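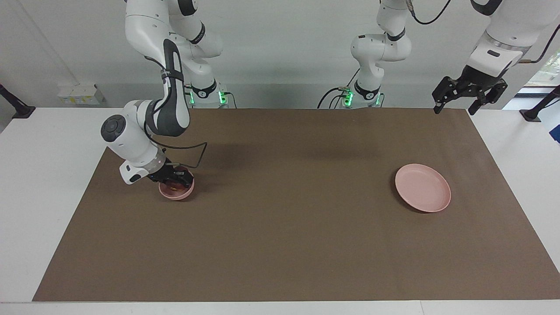
Wheat starch paste is the standard adhesive for repairing torn pages and worn paper hinges, and it can be made in a domestic kitchen with no special equipment. It remains soluble in water, so a later repairer can undo the work. Most of the trouble people have with it comes from lumps, from too much water, or from keeping it too long. Prepare the table before cooking. A large mat that covers most of the top, like the brown one on the white table, gives enough room to lay a book open and still keep the paste on the same surface. Use a small bowl for the working portion; the pink one is a suitable type. Leave the rest of the batch covered.

Written by Nimal Sivakumar
Reading time: 5 minutes

Search the guides Search Clear

What you need

40 g wheat starch (not wheat flour, which contains gluten and goes yellow)
200 ml distilled water
A small saucepan, 800 ml or larger
A wooden spoon
A fine sieve
A flat brush, 18 mm
Blotting paper, non-stick release sheets and a weight

The proportion is one part starch to five parts water by weight. This gives a stiff paste, which is thinned later for the job in hand. Tap water can be used for practice pieces.

Soaking

Put the starch in the cold saucepan and pour in a third of the water. Stir until no dry starch is left on the bottom, then add the rest. Leave to stand for an hour. The starch will settle into a firm layer and must be stirred back up before any heat is applied.

Cooking

1. Set the pan over a low heat and stir constantly, scraping the base and the corners.
2. The liquid will stay thin for several minutes and then thicken quickly. Do not turn the heat up to hurry this stage.
3. Once it has thickened, keep cooking and stirring until the paste turns from white to slightly translucent and falls from the spoon in sheets. Undercooked paste looks chalky and has poor adhesion.
4. If it becomes too stiff to stir, add a spoonful of hot water.
5. Scrape the paste into a clean container and press a piece of film on to the surface to stop a skin forming. Allow it to cool fully.

Straining and thinning

Push the cold paste through the sieve twice. The first pass breaks the set gel and the second removes small lumps. Transfer only what is needed to the working bowl and add cold distilled water a few drops at a time, working it in with the brush.

For hinges and spine linings, aim for the thickness of soft butter. For tear repairs with thin tissue, single cream is closer. If the tissue floats or the page cockles at once, the paste is too wet.

Applying to a tear

Slip a release sheet under the page. Brush a thin line of paste along the overlapping edges of the tear and close it with the tip of a bone folder. Lay the repair tissue over the join, fibres at right angles to the tear, and tap it down with a dry brush. Cover with a second release sheet, then blotting paper, then the weight. Change the blotting paper after ten minutes and leave under weight overnight.

Test inks first with a damp cotton bud on an unimportant part of the page. Any colour on the bud means that paste should not be used there.

Storage

Cooked paste keeps for up to a week in the fridge in a closed jar. Discard it if it smells sour, shows spots or has turned watery. Do not freeze it. Dry starch keeps for years in a sealed tin.

Related guides
Choosing a repair tissue
Flattening a cockled page
Re-attaching a loose board
Cleaning and storing paste brushes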